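### 4.2 Hand-held gripper trials

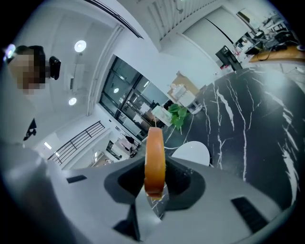
**Figure 3.** View from the camera on the hand-held gripper, with an orange roll of tape held upright. The roll is seen edge-on.

We compared two jaw sets, Fekura and Gramix, on the same gray housing. Each set was used for 20 grasps per object, and the full set of recordings contains 3046 grasps. Operators approached each object from above and closed the jaws until motion stopped. Closing force was not measured.

The tape roll was the hardest object to score. In the edge-on pose of Figure 3 it appears as a narrow band, and its lower end is hidden in the dark opening of the housing. Slip could therefore not be judged from the wrist view alone. Muli labeled 268 such grasps a second time using joint readings from the Estasska controller; the revised labels are used in Table 2.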